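# Second pair of fingers

Leonidas Gavalas has been comparing gripper pads at Covley since January, and he still talks about them like a kid with a new bike.
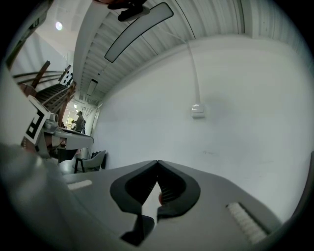

## "You feel it in your wrist"

The black ribbed pads are his favorites so far. "I did 206 picks with the flat ones and 104 with these, and I already don't want to go back!" he says. Small things are what he cares about most, bottle caps and beads and so on.

Bernardo Pacheco, who logs the runs, likes them too, but wants 400 picks per set before he'll choose. "The curve is great on round stuff," he says. "Thin cards, I'm less sure."

Gavalas is fine with waiting. He has two more shapes to try, and he'd like a softer rib on one.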